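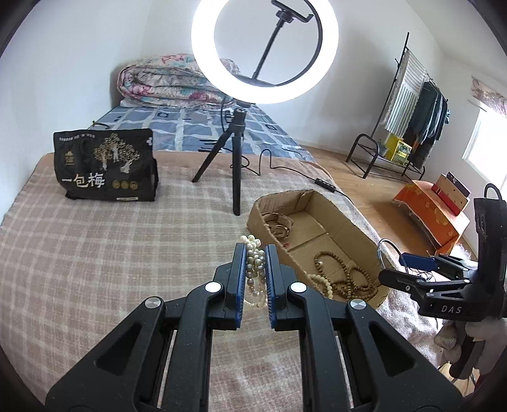

Right, I promised a proper thread on whether machines can do household chores yet, and it's Sunday, February 27, 2022, and the kettle's on, so settle in. I'm taking the least glamorous chore I know as my test: sorting out the jewellery box. 1/

I can hear some of you already. "That's not a chore, Jingyi, chores are bins and bathrooms." Well, it's a chore in my family! My mum does hers twice a year and sighs the whole way through. And I think it's a far better question to put to a machine than hoovering, which is mostly driving about. 2/

Think what goes into it. You've got beads that have got themselves round other beads, pearls on thread you wouldn't trust, hard little bangles, earrings so small you find them with your foot. Every one of those wants holding in a different way, and your fingers know that before you do. 3/

Most of the hands people are building now are very simple, two fingers facing each other with something a bit soft on the inside. I used to be snooty about that. I've come round. You can pick up a surprising amount of an ordinary house between two soft pads, and a bunched-up string of beads is well within reach. 4/

So, picking up: I'd call that more or less there. If you asked me to bet my own money on a machine lifting a necklace out of a cardboard box and putting it down on a bed, I would bet it, and I'm careful with money (ask anyone at Norketti, where I've been bringing my own teabags for years). 5/

Untangling is another matter altogether. 6/

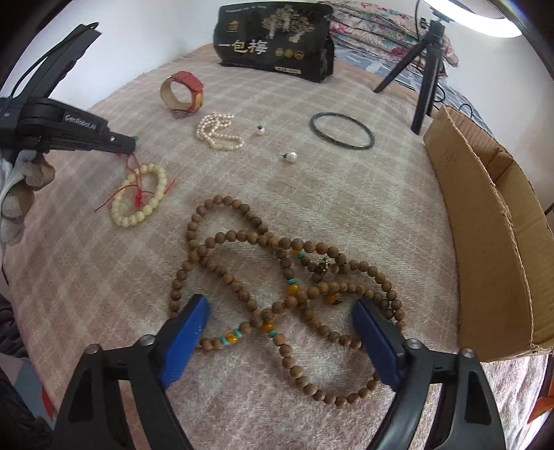

Long wooden beads, small pearls, a bangle, two stud earrings. Which would you give the machine first?

My answer is the bangle. It's one stiff shape, it doesn't change when you touch it, and wherever you grab it the rest comes along politely. A bracelet of round beads, probably fine too. The long brown necklace I'd leave till last and make a cup of tea first. 7/

The trouble with a long strand is that you can't see where it goes. It dives under itself and comes up somewhere else, and you have to hold one bit still, tug another bit ever so gently, and feel whether the whole lot is loosening or tightening. I do it with my eyes half on the telly. I couldn't write down the steps if you paid me. 8/

My friend Neven, who fixes packing machines and has very little patience with me, says I'm being sentimental and a knot is a knot. Her view is that you show a machine enough knots and it'll get there. I asked how many was enough. She said 2,000. I said my mum could tangle 2,000 by Easter. 9/

To be fair to her, I think she's right about the showing. Nobody taught me necklaces from a book, I sat next to my grandmother and watched her hands and then had a go. It seems sensible to me that machines should learn from people's hands as well, doing proper jobs on a proper blanket with the ordinary bits and bobs of a bedroom in the background. Real bedrooms have quilts and cables in them. 10/

Shop floors next, as a few of you asked last time. I did two winters at Goicoechea, a little accessories shop with one enormous "everything" tray by the till. Customers would stir it like soup. After closing we'd spend ages separating chains and matching earrings, and I'd have kissed any machine that offered to help. 11/

Would I have trusted it, though? With the bangles, yes, straight away. With the earrings I'd have wanted to watch it for a week. A stud is a tiny post and a tiny back, and pairing them up means noticing that one pearl is a bit bigger than the other. With the fine chains, no, not yet, and I'd say the same today. 12/

Somebody is bound to bring up price, so I'll say only that I'm not after a butler. I'd be delighted with something slow that lived on a shelf and did one fiddly job overnight while I slept. It could take 2 hours over a single necklace and I wouldn't mind a bit, so long as the thread was in one piece at breakfast. 13/

Where I've landed, then, for February at least: lifting and moving, yes. Sorting by kind, very nearly. Untangling, a fair way off, and I'd love to be wrong. Neven says she'll remind me of this thread, and she will, she keeps screenshots. 14/

Next time I want to do socks, which Varis on here has been nagging me about since Christmas. If you've got a chore you think is harder than it looks, pop it underneath and I'll go through them all with a biscuit. 15/

Oh, and wooden beads, before you ask: lay them flat, find the biggest loop, start there. Don't pull!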